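Making and Mending, Evening Course
Handout 3: The Stash, and What to Do About It

Bring this sheet back next week. Bring also one bag of fabric you have owned for more than a year and can't explain.

1. Sorting

Most people sort by colour, because it looks lovely on a shelf. Sort by weight and fibre first. A quilting cotton and a slippery viscose may be the same shade of teal and will still fight each other all the way down a seam. Anything you can't identify goes in a pile marked Unknown, which will be the largest pile.

Measure each piece and pin a note to it. Length, width, fibre if known, washed or unwashed. "Quite big" is not a measurement, as we found out in June.

2. Pre-washing

Wash cotton and linen before cutting, at the temperature you'll use for the finished thing. A 900 mm length that loses 3 per cent comes out at 873 mm, and the pattern will not make allowances. Overlock or zigzag the raw ends first, unless you enjoy picking thread out of the filter.

Old bedding is the cheapest cloth you will ever sew. Flat sheets are easiest; fitted ones need the elastic cut away and the corners unpicked, or simply sacrificed. Avoid the worn middle and cut from the sides.
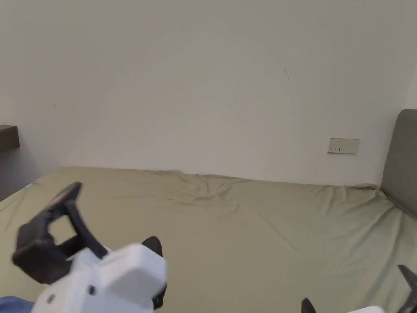
Several of last term's group objected to pre-washing. Wamimis wrote on the feedback form that life was too short, that the cushion covers had come out fine without it, and could the handout please stop nagging. The handout has considered this. Cushion covers that go through the wash once a decade may skip the step.

3. Choosing a project

Pick the cloth, then the pattern. For a first attempt we use the Trullow tote (pattern 332 in the course folder), which has 9 pieces and only one of them is unpleasant. The Padedetti apron is simpler but has ties, and turning ties through is a test of character — bring a safety pin.

Cut the lining from the Unknown pile. If it frays horribly, you have learnt something and it's on the inside.

For next week: one tote, cut out and labelled, not sewn. People who sew ahead will be given the buttonhole exercise.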